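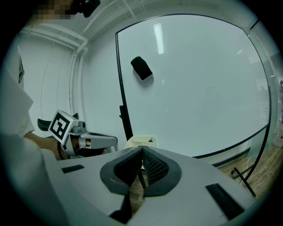

Whiteboard week at Drestach

Hello again from the upstairs room! If you've been following the Neratero project you'll know we spent most of February picking things up and putting them in other things (cups, mostly). This month we moved on to the whiteboard, and I have to say it's been my favourite job so far.

The task sounds like nothing. Take the black eraser off the board, put it in the little beige tray, done. We do it with a gripper in each hand, and every go gets saved as one example for the model to learn from. Our target is 200 good ones and we're sitting at 33, so there's plenty left if you fancy a turn.

A few things I've picked up along the way. Go slower than feels natural, especially when the finger pads are closing. Keep the marker cube on top of the gripper turned so it isn't hidden behind your arm, or we lose track of where the tool is and the whole go gets binned – I threw out 12 of mine on the first afternoon and sulked a bit. And please put the eraser back in a different spot each time, and at a different angle. Hiwot Alemneh went through our early batch and found we'd all been parking it in the same place without noticing, so the model thought that was the only place an eraser could live.

Refugio Cisneros has been trying the two-handed version, where one gripper steadies the tray and the other does the fetching. It's fiddly and he loves it. Sessions run some 40 minutes, and your wrists will want a break well before then, so take one.

Sign-up sheet is on the door, same as always. If you've only done the cups, grab me first and I'll run you through the new start and stop steps. Next up is drawers!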